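Status, two-arm cell, Dudimdale bench
11th April
To: Jeanine Koster
From: Joris Dewulf

Jeanine, short one this time, parts order has eaten most of the week.

## Where we are

- Both arms back on the table and homing. Left arm was down since the wrist motor started dropping off the bus in February.
- Fault was the cable. Motor is fine, so the spare from Schouten goes back in the drawer unopened.
- Right arm: no faults, coiled cable re-routed over the top so it stops catching on the elbow bracket.
- Bracket screws on both arms taken out, threadlocked, re-torqued. Two were finger loose on the left shoulder. Added to the monthly sheet.

## Gripper fingers

Old fingers worn at the tips. Left one had a rounded edge you could feel with a nail, and it was slipping on anything thin. Replaced with the Braso prints, the harder material. Zero position redone after, both sides.

Cycle test on the left gripper: 2,000 open/close planned, stopped at 631 when the finger mount crept. Shimmed it, started over from zero, full 2,000 done Tuesday with no creep. Right gripper not cycled yet. Same test, same count, starts when the shim stock gets here.

## Calibration

Table height was off by 2 mm after the rebuild. Explains why the left tip kept digging in. Corrected in the config and saved under the Skonach folder, old file kept next to it in case.

Arm-to-arm offset still not great. Good in the middle of the table, drifts as you go out to the sides. I think it is the right base plate, wich sits on two old washers. Want to pull it and face it properly, half a day.

Now on to zipper work, the pouch and other soft items. Small pull tabs are the hard case for tip alignment so we use them as the check after every change to the fingers. 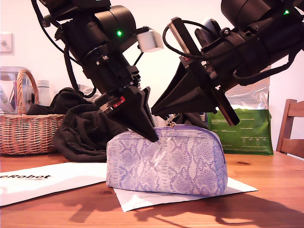 *Both grippers at the zippered pouch, left finger on the top, right tip just above it.*

## Money

Parts under budget, no motor needed. Printing went over, three rounds of fingers instead of the one we put down. Nets out close to flat. Invoice from Braso not in yet, will forward.

## Next

1. Face the right base plate, redo offset
2. Cycle test right gripper
3. Replace the left arm cable for real. Current one is a repair, it holds but I dont want it in there through the summer
4. Write up the finger swap so somebody besides me can do it

## Need from you

OK on the new cable set, quote is in your inbox. Also a yes/no on keeping the Schouten motor as a spare or sending it back, return window is short. I would keep it.

Joris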